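Play kitchen stuff, what to keep out?
Toys & Playrooms > Storage and setup

trelach54
Redoing the play kitchen corner before my niece visits in May. She's 2, her brother is 6. Got one white table and way too much stuff. Toaster oven stays, they both fight over it. Not sure about the rest, the colander is huge and takes up half the spot where they'd be "cooking". Everything that's out right now:

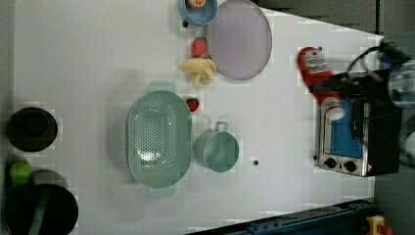
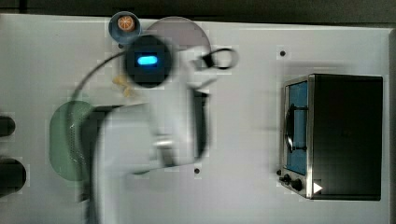
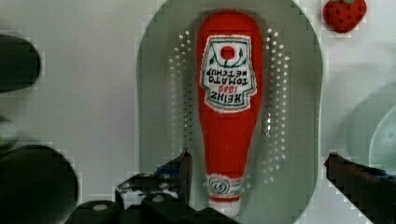
There's also a bin of wooden veg in the closet, havent even opened that one. So what would you pull? I was thinking keep the fruit and the plate and lose the rest for now.

plelia_mom
Keep the colander!! Mine used theirs for everything. Hat, boat, bed for the fruit. Lose the plate before you lose that.

riltetti
Disagree, big stuff clogs a small table. One bowl, one plate, one cup, a few foods. Swap it out every couple weeks. We had 8 bowls out at one point and they just got thrown.

trelach54
ok but where do you keep the swap stuff. closet is full

riltetti
Lidded tub under the bed. Label on the short end so you can read it when its shoved in.

nbellis
Is the ketchup the plush Heinz one? My only gripe with soft food is washing it. Stitched label, fuzzy fabric, it grabs every hair in the house. I'd do hard plastic for a 2 year old, wipe and done.

plelia_mom
Pillowcase, tie it shut, cold wash, air dry. Did that with a whole set of plush groceries, no problems.

nbellis
Mine came out lumpy. Might of been the dryer tho

trelach54
yep the Heinz one. 1869 and everything on the label lol. It's the 6 yr olds favorite so it's staying, will try the pillowcase

riltetti
Fine, keep the ketchup. Still say colander goes in the tub.

plelia_mom
Or hang it! Hook on the side of the table, it's got the tab on the end. Problem solved

trelach54
tab has no hole in it I dont think, will check. Any reason not to put the oven on a low shelf instead? Would free up the whole right side

nbellis
Depends on the shelf. Ours was too shallow and the thing tipped every time they yanked the door. Measure first, door open.

trelach54
good call. measuring tonight

Nerys Bellis
(same person as nbellis, on my phone) screw the shelf to the wall too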